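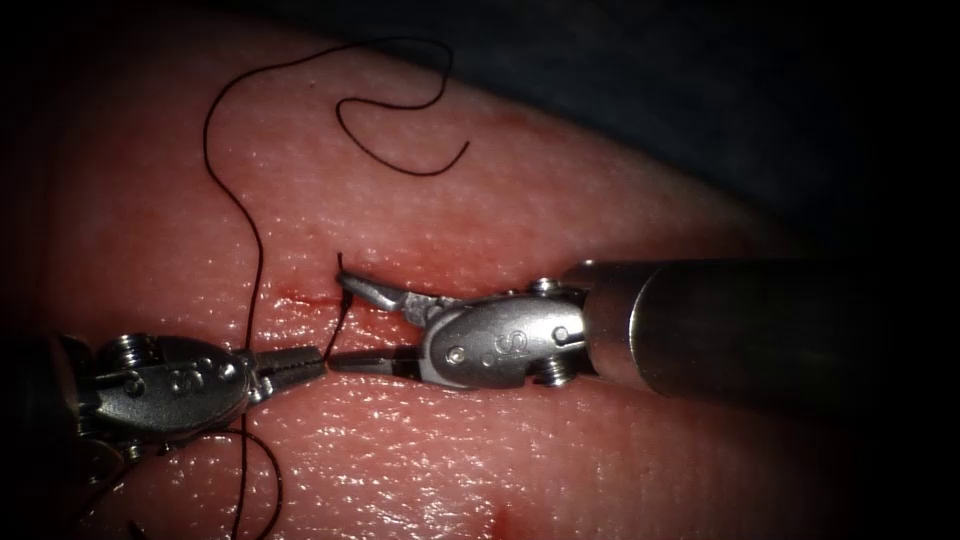
Two instruments over the tissue pad

Last updated: Friday
3 replies · 7 shares

gitomus_gal: Anyone else on nights at Nollurcombe? I start in May and the parking permit is 74 bucks — ouch!

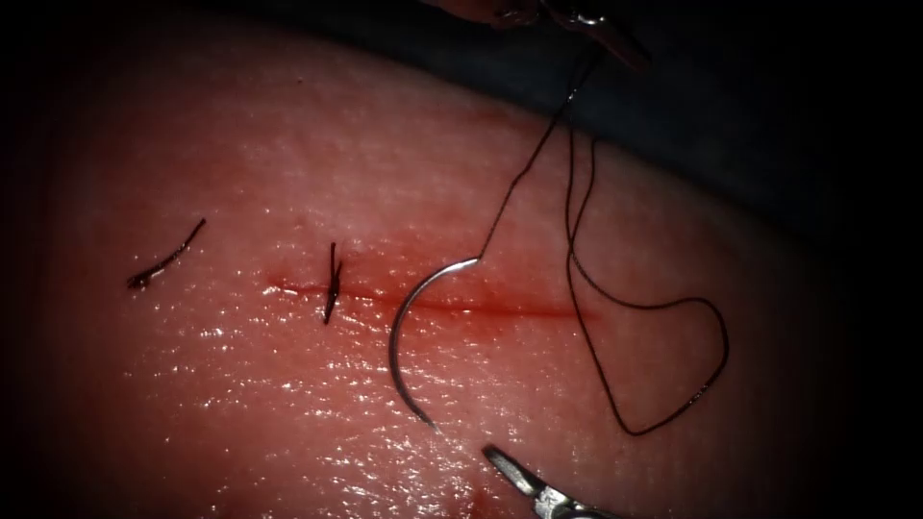

Bennani: Skip the permit and take the 42 bus. It stops right by the staff door.

gitomus_gal: At 6 a.m. though? I'd be asleep by the second stop.
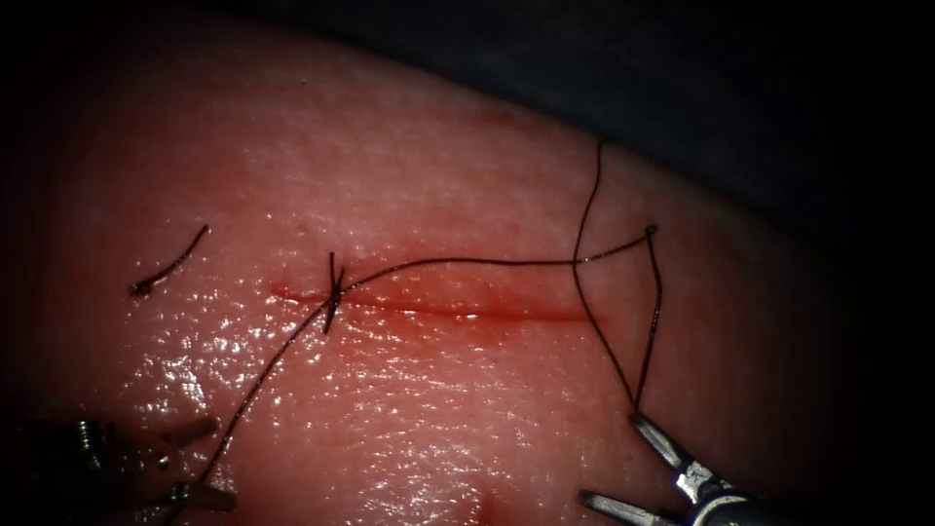

Knot near the left end of the cut

vameo_fan: Disagree on the bus, mine's late constantly. Buy the permit.

gitomus_gal: Ugh, okay, I'm leaning permit.

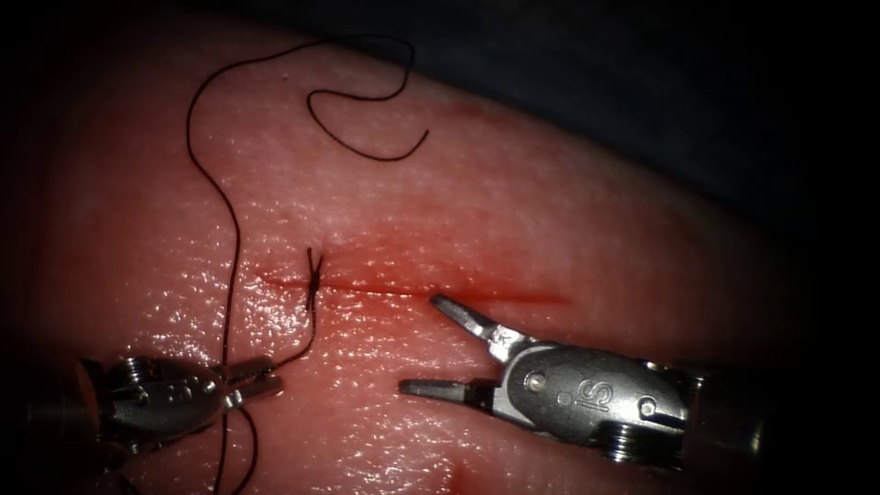 I'll just pack lunches till it's paid off.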